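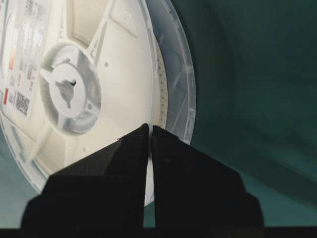 Component reel held at the rim by a two-finger gripper.

Can a robot take over reel handling in a small electronics stockroom?

Posted by Etenesh Sisay

I am responsible for incoming materials at a contract assembly shop. Our stockroom holds 300 reels of surface-mount parts, and two members of staff spend a good part of each shift taking reels out of their bags, putting partly used reels back into bags, and returning them to the shelf. The work is repetitive, and management has asked whether it can be automated within the current budget year.

I have read the published material from Mulari and from Cosen. Both offer storage towers that accept bare reels and return them on request. Neither appears to address the bag. Our customers require that certain parts remain bagged until they are needed, so a tower alone would leave the slowest part of the work where it is.

I would be grateful for replies on the following points.

1. Whether a general-purpose arm with a simple parallel gripper can pick up a bare reel reliably.

2. Whether the same arm can hold and open a bag.

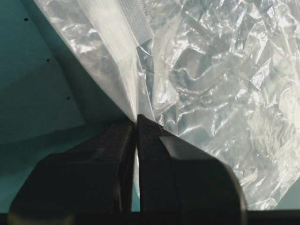 3. Whether anyone has placed such a system in regular use, as opposed to a trial.

Please note that we are not in a position to replace our shelving.

Posted by Khalil Karaki

The first point may be answered with a qualified yes. A reel is a rigid object with a known diameter and a rim that a pair of narrow fingers can pinch. The difficulty lies in the flanges, which flex. If the grip is too firm, they close on the carrier tape and the tape may bind later in the feeder. We set the gripping force low and accepted a slower transfer.

The second point is a different matter. Clear film has no fixed shape. It folds differently each time it is touched, and its glare makes it hard for a camera to find an edge. An arm can close on a bunched piece of film without great trouble. Knowing which layer of the bag has been taken is much harder, and opening a bag requires separating two layers that tend to cling together.

Labels are a related concern. A bag that lies flat over the reel face will usually permit the label to be read. A wrinkle across the code may prevent it.

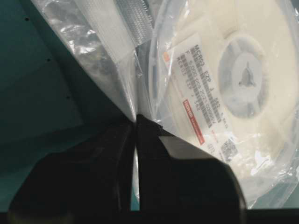 For this reason we advise that the part number be confirmed by scanning at two stages, once through the bag and once after the reel has been removed. In our own evaluation of the Tymoshchuk cell, which ended in June, the second scan was the one we relied upon. The cell completed 22 bagged reels in an hour. A trained clerk does considerably better. We did not proceed to purchase, although we have asked to be informed of any revision to the gripper.

As to your third point, I am not aware of a site that runs bagged reels every day without a person nearby.

Posted by Zaid Mahasneh

Just buy the tower. Bags are cheap and people can deal with them.

Posted by Lama Zoubi

I must respectfully disagree with the previous reply. Where parts are moisture sensitive, the bag is a requirement of the storage procedure, and the time spent on it should be included in any cost comparison.

Our facility divided the task. Staff open and reseal the bags at a bench, and a Stukach arm moves the bare reels between the bench and the feeder carts. The arrangement has been in service for 5 months. It removed most of the walking. It did not reduce the bench work, and we told our management so before the order was placed.

If you request a demonstration, I would suggest sending the supplier your own bags, including some that have been opened and closed several times. A new bag is stiffer and gives a more favorable result. You should also ask that partly used reels be included, with the loose end of the tape secured in the way your staff normally secure it.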